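Kitchen safety walk-round: Prisoleck House, ground floor flat
Checked by Ashton Rakena
October 13, 2026

Comments are written under each item. Pass means no action. Action means someone needs to do something before the next visit in February.

1. Smoke and heat alarms
Hall smoke alarm -- Pass. Tested by button, loud enough with the kitchen door shut.
Kitchen heat alarm -- Action. It sounds, but the low battery chirp started while I was writing this up. The unit is a Lasteo and takes the square type. There are spares in the meter cupboard, second shelf.

2. Fire blanket and extinguisher
Blanket -- Pass. On its hook by the door, tapes hanging free.
Extinguisher -- Action. Service label has run out. Hamel have been asked for a date and will do the upstairs one on the same visit. Leave it in place until then. The gauge is still in the green.

3. Cooker
Knobs and markings -- Pass. The markings on the two front knobs are worn but can still be read.
Door seal -- Pass. Small flat spot at the hinge side, same as last time.
Isolator switch -- Pass. Labelled, and can be reached without leaning over the rings.
Stability -- Pass.
Extractor filter -- Action. Greasy. Soak it in hot water with washing-up liquid and let it dry fully before it goes back in. Last cleaned in February according to the sheet on the cupboard door, and that is too long for a kitchen that gets used every day.

4. Worktops, tables and coverings
Covers may be used on any surface. They must lie flat, be wiped down daily and be kept back from the cooker. Anything that hangs low enough for a small child to pull should be folded under or clipped. Clips are in the drawer with the tea towels.

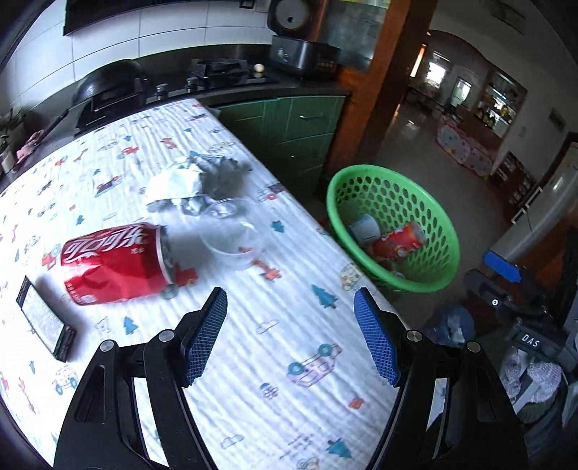

Edges and corners -- Pass. The corner guard that came off in the spring has been glued back on and is holding.
Sharp items -- Action. Knife block to go back to the high shelf. It was moved down for cleaning and stayed there.

5. Floor
Trip hazards -- Pass.
Mat at the sink -- Action. The backing has gone and it slides. Throw it away and order the rubber one from Vondell, code 109, the short length. The long one fouls the cupboard door.
Threshold strip -- Pass. One screw turned in by hand during the visit.

6. Electrics
Sockets and plates -- Pass.
Kettle lead -- Pass.
Toaster -- Pass, crumb tray emptied.
Extension lead behind the fridge -- Action. I have asked for this to be removed on both of my last visits. The fridge plug reaches the wall socket if the fridge is turned slightly. Please do it this time.

7. Water and fridge
Hot tap -- Action. Almost 40 degrees after a long run, and it should be well above that at the kitchen sink. Probably the mixing valve. Passed to the plumber as job 39.
Fridge -- Pass. Reads 4 degrees on the middle shelf.
Under-sink cupboard -- Pass. Child lock works -- stiff, but it works. Bleach and dishwasher tablets are on the top shelf inside.

8. Ways out
Back door key -- Pass. On the hook, out of reach of the glass.
Hall -- Action. Pushchair to be folded and kept under the stairs overnight.

Copies to the office and the folder in the hall. Please initial each action when it is done and write the date next to it.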